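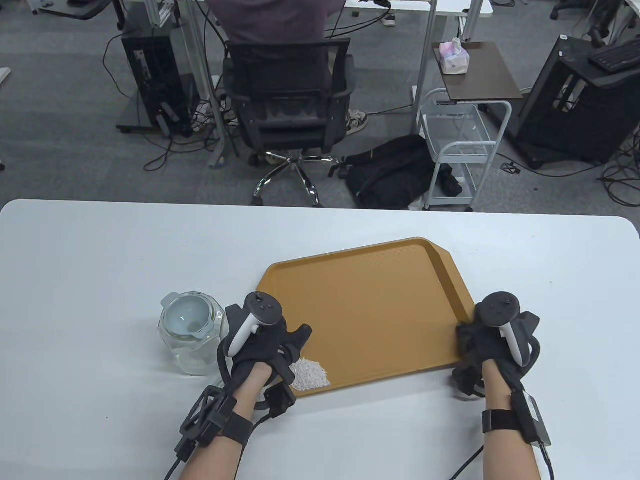

## Refilling desiccant jars

Spread the beads one layer deep and dry them at low heat for six hours. Weigh a 1,000 g batch before and after. Stop when two readings match. 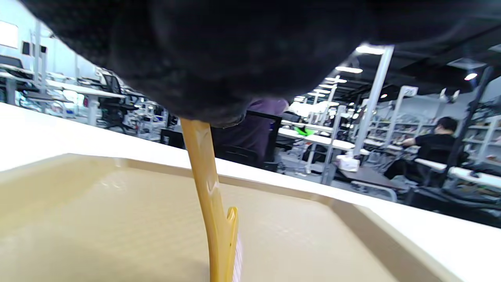

Cooling comes next, and it should be short, as dried beads start taking up moisture within minutes. Use a shallow tray with raised, sloping walls, like the tan plastic one, only after the beads reach room temperature. Pour from one corner, close the lid, and write the batch weight on the label.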